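Color Names and Shopping Lists: What We Learned
Amber Van Beek
Dec 9, 2025

My project started with a silly argument at home over whether a towel was teal or green. I wanted to know if people who speak two languages sort colors differently from people who speak one, and wow, there is a lot to read on this! I ended up making a survey with 2 versions and sending it to every class list I could get onto.

By the time I closed it in November I had 1,000 responses, which I never expected. After I took out the ones with blank pages, 872 were left. Of those, 327 came from people who use a second language at home. Each person saw a set of color patches and typed the first name that came to mind, then wrote a shopping list that had to include colors (red onions, brown rice, that kind of thing). 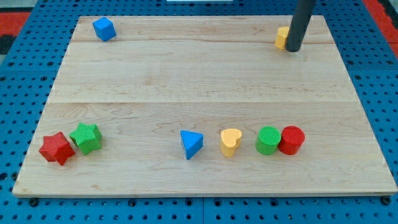 Figure 1. Colorful shape blocks on a light wooden board.

The blue-green patches were the most fun by far. People with one language mostly stuck to "blue" or "green," while the two-language group used many more in-between words, like "sea" and "bottle." One person wrote "the color of my grandma's kitchen door," and I still think about that door. Reds and yellows hardly changed between the groups.

The shopping lists were harder to score than I had planned. Is "greens" a color or a food? I counted it as a food and wrote that rule down before going on, but I would love to redo this part with a second person scoring.

I also didn't ask how old people were when they learned their second language, and that could matter a lot. Next semester I want to add that question and try the patches in a different order. The full word list is in Appendix B, including all the spellings of "turquoise" (so many!).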